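Skip to content
News Studies Clubs Calendar Contact

News > Student projects > Robotics club

Reading time: 4 min

Robotics club moves its cabinet task into simulation

The robotics club at the Brumberg technical school has started this year's main project, and for the first part of it the students do not need a screwdriver. They are teaching a robot arm to work with a metal cabinet, and all the work is done in a computer simulation. 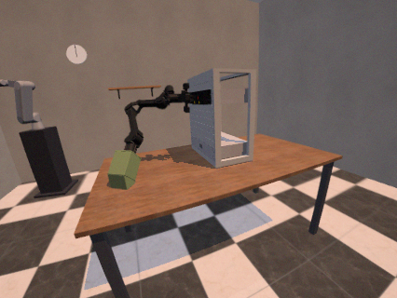
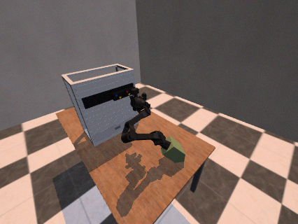
Simulated views from the club's cabinet project: the gripper inside the open cabinet (first) and at the black control panel with its colored buttons (second).

The project is called Antal. It has two tasks. In the first one the arm must reach into the cabinet and come out again without touching the sides. In the second one it must press the correct button on the panel and leave the others alone. Both tasks sound easy, and the students say they expected to finish them in two weeks. The club began in September, and in November the button task is still open.

"With your own hand you never think about your elbow," said Rozália Vincze, who teaches automation at the school and leads the club. "The students planned a very nice path for the gripper, and then the elbow went through the table. In the simulation this costs nothing. We press reset and we talk about it."

The virtual room was prepared by the second-year students. The table, the cabinet and the checkered floor were made in the autumn, together with a green block for the base of the arm. The floor was a subject of long discussion. Some members wanted a plain gray one, but the squares stayed, as they help to see how far an object is from the table. The wood pattern of the tabletop was chosen by a vote.

So far the club has saved 3,249 attempts. Most of them are short, and many end with a collision. Each attempt is stored with the joint positions and a short note by the student who was at the keyboard. Ms. Vincze reads the notes every week. She says that the notes improved a lot after she asked the members to write what they expected before the attempt, and what they saw after it.

The reaching task is in better condition. In the last test series the students ran it 293 times, and the arm came out without a collision in all runs except 61. The older members are looking at these 61 runs one by one. Many of them have the same reason: the gripper enters the opening at a small angle, and when it turns inside, the last joint comes too close to the upright of the frame.

The buttons are a different problem. They are small and they are placed close to each other, so an error of a few millimeters is enough to press the wrong one. Two groups are trying two solutions. One group moves the gripper slowly and corrects the position all the time. The other group stops at a fixed distance in front of the panel, measures one time and then goes straight forward. At the moment the second method is faster – and the first one makes fewer mistakes. The groups will compare their results before the winter break.

The club has 30 members this year, more than in any year before. For this reason the work is divided into shifts. The computer room is open for the club from 3 p.m. until 5:30 p.m., and each group has its own hour. New members begin with the camera exercises, where they must place a virtual camera so that both the gripper and the cabinet can be seen well. Only after this they receive a joint to move. According to Ms. Vincze, the beginners find this order a little boring, but they make progress faster in the later weeks.

In spring the students want to repeat the tasks with a real arm. The company Valtix, which has its workshop on the other side of the town, promised to lend one to the school for the second semester. The students know that the light, the friction and the weight of the cables will be different from the simulation. A list of these differences is already hanging on the door of the computer room, and everybody can add a line to it.

The club will also take part in Movex, the regional student competition for automation projects. The rules ask for a live demonstration of five minutes and a written report of at most ten pages. The school will be represented by a team of four, and the members will be selected after the winter break. Students who wish to be in the team should hand in a one-page plan for the button task to Ms. Vincze. It is also possible to join the club in the middle of the year – previous experience with programming is useful, but it is not required.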